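4. Setting up your producer listing

Before you begin this section you should already have your membership number and the activation letter, and you should have worked through section 3 as far as the page headed Your Account. If the letter hasn't reached you, please don't start a second application - it only gives us two records to untangle. Ring the Kamlow office and we'll read the code out to you.

The listing is what shoppers, farm shops and school kitchens see when they look you up in the Drotutow regional food directory. It is also what we print from when we put the August booklet together, so a little care now saves you a good deal of bother later on. Most people manage it in one sitting with a cup of tea beside them, but you can stop and come back whenever you like.

4.1 Filling in the basic details

1. Sign in and choose My Listing from the menu on the left. The first time you do this the page will be blank apart from your membership number.

2. Type your trading name exactly as you would like it to appear. If your family has always called the place one thing and the paperwork calls it another, use the name your customers know and put the other one in the box marked Registered Name, which is never shown to the public.

3. Enter your postcode and press Find. A map will open with a green pin on it. Rural postcodes cover a lot of ground, so do drag the pin to your actual gate. We have had visitors turn up in the wrong farmyard more than once, and they were very nice about it, but still.

4. Choose your main product from the list. You may add up to 2 further products underneath. If you grow something that isn't there, pick Other and write it in, and we will add it to the list when we next update it.

5. Press Save Draft.

Note: Save Draft keeps your work but doesn't publish it. Your listing will stay hidden until you reach step 5 in section 4.3.
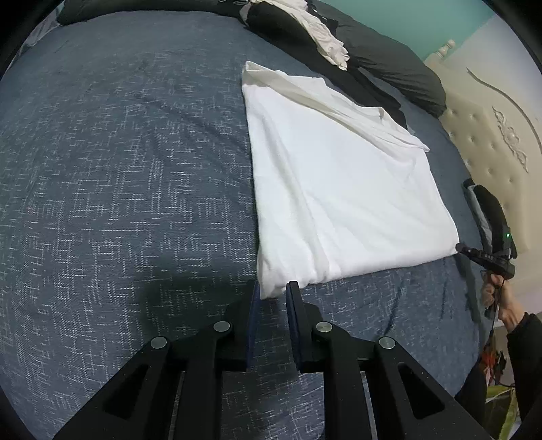 4.2 Writing your description

You have 133 words to tell people who you are and what you sell. It sounds mean, I know, and we did argue for more, but the booklet page will only hold so much and we wanted the two versions to match.

1. Write your description somewhere else first, in a notebook or a word processor, and read it aloud to somebody who doesn't farm. If they ask you what a word means, change the word.

2. Paste it into the Description box. The counter underneath turns red when you go over.

3. Say plainly when you are open and whether people may call in without ringing first. Seasonal hours go in the Seasons box further down.

4. Leave out prices. They go out of date and we can't alter the booklet once it has been printed.

Caution: If you use the words organic, free range or any protected regional name, you must hold the certificate and upload a copy of it under Documents. Listings that use these words without a certificate are taken down until one arrives, and Valentina Barrientos, who looks after standards, will be in touch with you about it. She is very patient and will happily talk through wording that you can use in the meantime.

4.3 Adding the programme mark and publishing

1. Go to Marks and Logos and tick the box to say you have read the rules on using the mark. Please do read them; they run to a page and a half and the part on packaging matters.

2. Download the mark in the size you need. The small one is meant for labels and the large one for banners and van doors. Stretching the small one to fit a banner makes it go fuzzy.

3. If you would like printed stickers, order them on the same page. They come from Goossens in rolls of 128, and the first roll is included in your membership. Allow 30 days for delivery in the busy months.

4. Press Preview and look at the page as a shopper would. Check the telephone number twice - it is the mistake we see most.

5. Press Publish. Your listing goes to our office for a quick read-through before it appears.

Note: Members in the Pliston area share a collection point for stickers and banners. Choose Pliston Collection at step 3 if you would sooner pick yours up when you're passing.

4.4 If something goes wrong

The page says my code has already been used. Somebody else in the household or business has probably activated the account. Ask them first, then ring us.

My pin has moved back to the middle of the village. Drag it again and press Save Draft before you leave the map page.

I can't find the Publish button. It stays grey until every box with a star beside it has been filled in. The one people miss is Contact Name.

For anything else, ask for Stuart Sowerby in the members' office, or leave a message with your membership number and a good time to call you back.

Section last revised 18/06/2020. Continue to section 5, Market Days and Events.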